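Retiming subtitles for an imported film disc

Posted 12/16/15 by Ashley Rowbotham
Filed under: Playback and subtitles

Many older Cantonese and Mandarin films are sold on disc with English subtitles that were timed for a different transfer. The usual symptoms are lines that appear before the actor speaks, or lines that start correctly and drift later as the film goes on. This page covers the correction of both faults in a plain text subtitle file (.srt). It doesn't cover picture-based subtitles, which have to be converted to text first.

What you need

A copy of the subtitle file, saved under a new name.
A text editor that shows line numbers.
A player that displays elapsed time to the second or better.
A subtitle editor with separate shift and stretch commands.

The menu names below are those used in Gakeo. Skiltano has the same commands under Timing, but rounds to whole frames.

Step 1. Identify the fault

Play the film and find the first spoken line. Write down the time at which the actor starts to speak and the time given for that line in the subtitle file. Do the same for the last spoken line before the end credits. Songs are poor reference points, as lyrics are often timed to the verse and not to the voice.

Subtract the file time from the film time in each case. If the two results are the same, or within a fifth of a second, the fault is a fixed offset. Go to step 2. If they differ, the fault is drift. Go to step 3. If the results agree at both ends but lines in the middle are wrong, go to step 4.

Step 2. Correct a fixed offset

Select all lines. Choose Shift and enter the difference found in step 1. A positive value moves the subtitles later and a negative value moves them earlier. Save, reload the file in the player and check one line near the middle of the film.

Step 3. Correct drift

Drift nearly always comes from a change of frame rate. A film transferred at 25 frames per second runs faster than the same film at 24, and the subtitles have to be stretched to match.

Choose Stretch, then Two points. Enter the correct film times for the first and last lines. The program works out the ratio and applies it to every line between. Don't apply a shift first — the two-point method includes it.

Check the ratio shown in the status bar. For a change from 25 to 24 it should read close to 1.042. Any other value probably means one of the reference lines was wrong, or that the two versions were cut differently.

Step 4. Deal with cuts

Export versions often lose a scene or two. The subtitles will then be correct up to the cut and wrong by a fixed amount after it. Find the first wrong line, select from there to the end, and shift only that part. Delete any lines belonging to the missing scene. Repeat for each cut, working forwards.

On the Rusnák disc used to test this page there were 2 cuts, the second at line 263. Errors after a cut on that disc were up to 9 seconds.

Step 5. Check the encoding

If apostrophes or accented names show as boxes, the file was saved in the wrong character set. Reopen it, pick the original encoding by hand, and save as UTF-8. Some standalone players, including the Ekside 2404, ignore UTF-8 files that lack a byte order mark. Turn that option on in the save dialogue.

Thanks to Zhuoran Zheng for corrections to step 3.
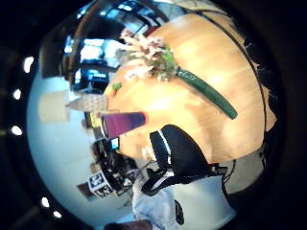 Flowers and a purple cup on the table.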